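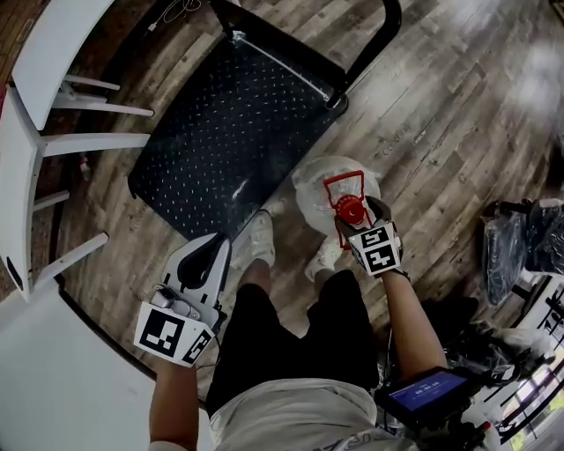 House rules for collecting demonstrations with hand-held grippers
Project report, Colm Scanlon

1. Purpose

The aim of this project was to write a set of working rules for people who record household tasks with a pair of hand-held grippers. The recordings are used to train a robot arm, so a bad habit in the operator can end up as a bad habit in the robot. When I joined, new operators learned by standing next to someone who had done it before. There was nothing on paper apart from a page of notes on charging.

I worked from the session log, which is called Dekumow, and from talks with operators between shifts. I also read the safety notes for Skirkmont, the arm that the data is meant for. The log held 3802 recordings when I started. I took out every one marked as rejected in December and sorted them by the reason given.

2. What went wrong in rejected recordings

There were 46 rejections in the month. The largest group was markers out of view. Each gripper carries a square black and white marker, and the head camera has to see it for most of the task. Operators lost it by turning the wrist too far or by letting the work hang in front of it. Soft things were the worst for this. A clear plastic bag changes shape as it is lifted and it can swing across the other hand.

The next group was starting too early. The operator was still walking or still adjusting a strap when recording began. The remaining rejections were other people's hands entering the work area, and tasks that were given the wrong name in the log.

I had expected floor clutter to be a cause, but it was not listed as a reason at all. It did come up in the talks. Operators look down at the grippers and do not see what is behind their heels -- cables and chair legs were both mentioned.
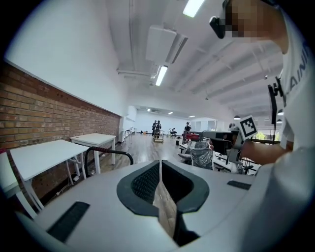
3. The rules

Before recording
Check that both markers are clean, flat and firmly fixed. A lifted corner means the marker is replaced.
Open and close each gripper fully. If a jaw sticks, stop and report it.
Clear the floor one full step in every direction. Run cables along the wall.
Tell the people nearest to you that you are about to start.

During recording
Stand still for 2 seconds before the first movement.
Keep both grippers in front of the body, including the one that is not in use.
Do not use bare fingers to help. If an object slips, pick it up again with the gripper or end the recording.
Do not talk to an operator who is recording unless there is a danger.

After recording
Name the task from the fixed list, Grallell. Free text is no longer accepted.
Mark a failed attempt as failed. Do not delete it.
Rest after 3 recordings in a row.

4. Trial

The rules were tried on a Thursday with operators from both shifts. Most were followed without trouble. The rule about bare fingers was not popular, as it makes bag and lid tasks slower, but the supervisor asked for it to stay. The rest rule was ignored in the afternoon when the group was behind on its target. I think it needs to be built into the Lūse timer, which at present only counts the length of a recording.

One day is too short to say if rejections will fall. The same count should be done again after a full month.

5. Open points

Privacy is not covered. The head camera picks up anyone in the room, and the present practice is to blur faces afterwards. Whether visitors should be told at the door was left to the supervisor.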